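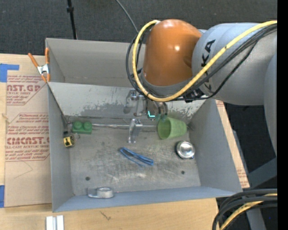

Sorting bin, main compartment, with one green block in the back left corner.

Clarora Toy Library — progress note to Cirgate small grants
28 Jul 2024
From: Zerrin Polat
cc Yaa Abubakari

Short one this time, full accounts follow separately.

Where we are. Block sorting is most of the way done. 18 crates came in from the April collection, 11 are sorted, washed and back on the lending shelf. Four more are sorted but not washed. The rest are stacked in the hallway and I would like them out of there before school starts.

Bins. We kept the gray metal ones and didn't buy plastic. Saves money, and the kids' blocks don't mind a scratched floor. The paint on the sloped panel is worn down low and the floor is all scrapes and dark smudges. Cosmetic as far as I can tell. Yaa wants to repaint, I would leave it til winter. If we do repaint it comes out of our own funds, not the grant.

The two-compartment layout is OK. Blocks in the front, rear part for anything that isn't a block (doll shoes, dice, a surprising amount of pasta). One snag — small pieces get into the back corners of the main compartment and are missed when a bin is emptied. Have added "check corners" to the sheet on the wall. Also the little round holes in the front of the floor. Nothing lost down them yet but the smallest studs worry me, will try tape.

Washing. Slower than planned. The Bozkurt drying racks arrived late and one was missing its feet. Replacement came, no charge. We can now dry seven trays at once, up from four, so this should pick up. Warm water and dish soap only, the stronger stuff left a film.

Lending. Block sets are the most borrowed thing we have after the train track. Families ask for the big two-stud ones for younger kids so we are making up seperate bags of those. Labels are handwritten for now. Astau quoted for printed ones, seemed high, have asked again.

Money. Spent so far: racks, soap, bags, shelf brackets. Nothing on labels. We are under on supplies and a bit over on van hire — two trips for the April collection instead of one, my mistake on the crate sizes. Would like to move the difference across from supplies if you're happy with that. Please confirm by email.

Next:
Finish the hallway crates
Tape over holes, see if it holds
Second quote on labels
Bag up the toddler sets, about 11 to start
Yaa to redo the borrowing form, the old one has no space for a phone number

Need from you: a yes or no on the van hire, and wether the final report goes on your form or ours.

Zerrin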